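Wanda Kincaid
6 December 2022

1/
Short thread on the shuttlecock set we're collecting for Treloar. A few people asked how the sessions run, so I'll go through it in the order we do things.

2/
The job is small. Shuttlecocks go from the table into a clear tray. A person does it with a gripper in each hand, and the recordings go to the learning side, where Inna Palamarchuk's group trains on them.

3/
Each recording is one try from start to finish. We call it a take. A take starts with both grippers open and ends with both grippers open. If someone forgets the open start, the software that cuts the takes puts the mark in the wrong place and we find out hours later.

4/
We stand at 1498 takes on disk. Of those, 756 have been watched by a second person and marked good or bad. The rest are waiting their turn. Watching is slower than recording and I should have planned for that in November.

5/
First thing in a session is a few seconds with nothing in the grippers. Open, close, open. It gives us a zero for the finger width. Sheyla Chávez added this after we found that one set of fingers read slightly closed when it was fully open. Every take from that set had to be shifted by hand.
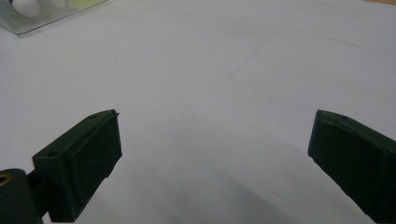 6/
After the zero, the person picks a start layout off a printed card. The card says which side the tray goes on and whether the shuttlecocks stand up or lie down. It doesn't give exact spots. We tried exact spots early on and the takes came out too much alike.

7/
Standing up and lying down are different jobs, by the way. Standing, you come at the skirt from the side or take it near the top. Lying down, it rolls in a curve when you touch it, so people chase it. I want some chasing in the set. A model that has only seen clean grabs has no idea what to do after a miss.

8/
So the rule on misses is: keep going. If you drop it on the table, pick it up and carry on in the same take. If it goes on the floor, stop and mark the take bad. Edith Mamani wrote that rule on the card in red and it cut down the arguing.

9/
Skirts get crushed if you squeeze hard. We swap a shuttlecock out when the skirt no longer springs back. Bent ones go in a bag, and I'd like to use them later for a separate batch.

10/
On the tray. Clear plastic is hard for us. The walls throw glare, and from some angles the near wall all but drops out of the picture. Yaneth Ayala asked if we could switch to an opaque one. I said we'd do both, clear first, and label which is which in the notes. Dullis has the same trouble with jars, from what they told us.

11/
Two hands also means deciding what the other hand is for. In our set one gripper can hold or nudge the tray while the other one carries. We let people choose which. Left-handed people do it differently and I don't want that trained out.

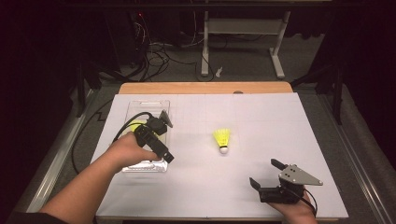 12/
Cable routing eats more time than I'd like. A cable that pulls on the wrist changes how a person moves, and they stop noticing after ten minutes. We now have people stretch both arms out to the far edge of the table before the first take. If anything tugs, we fix it before recording.

13/
Session length is set at 3 blocks with a break after each one. We tried 5. By the last block people were tossing the shuttlecock in from higher up, and the clips from that part were mostly marked bad. Two of the late blocks we dropped completely.

14/
Speed. I ask for the pace you'd use putting dishes away at home. Some people go very slow when they know it's being recorded, with a full stop before every grab. The model picks up those stops and the arm then sits there waiting for no reason. Going too fast gives blur in the gripper views. Dishes pace works for most people.

15/
Notes per take are short: card number, who, good or bad, and a free text line. The free text line is the part I use most. "Skirt stuck on tray wall" or "let go early" is worth more to me than a score from one to ten. Sheyla searches it when she wants hard cases.

16/
What we mark bad: floor drops, a hand or sleeve covering the view for most of the take, a bare finger touching the shuttlecock, a start that wasn't open. What we keep: slips, second tries, a tray that slides, a shuttlecock that ends up on its side in the tray. We changed our minds on sliding trays partway through, so the older marks need another look.

17/
Got this one in replies and it comes up a lot, so I'm putting it in the thread.

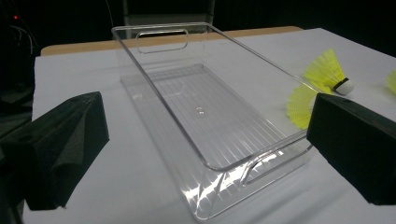

Why do you record with hand-held grippers when you could drive the robot arm directly?

It's faster, and people move more naturally. With the arm, a new person needs a good while to get used to the controls, and every take is slow. With the hand-held ones they can start the same morning. The downside is that a person can reach in ways the arm can't, so Inna's group checks each path against the arm's limits and throws out the ones it couldn't follow.

18/
Follow-up to that: we do still take some recordings on the arm itself, at the Mekinholm site. Those are used for testing, and they're kept in a separate folder from the hand-held takes. Please don't merge them. It happened once and took Edith a full day to undo.

19/
Next up is the second pass on the unwatched takes, then the opaque tray. Skilen is lending us a person for the watching. If you've marked clips before and want the card and the list of good/bad rules, message me and I'll send the current version. The one pinned in the old channel is out of date on sliding trays.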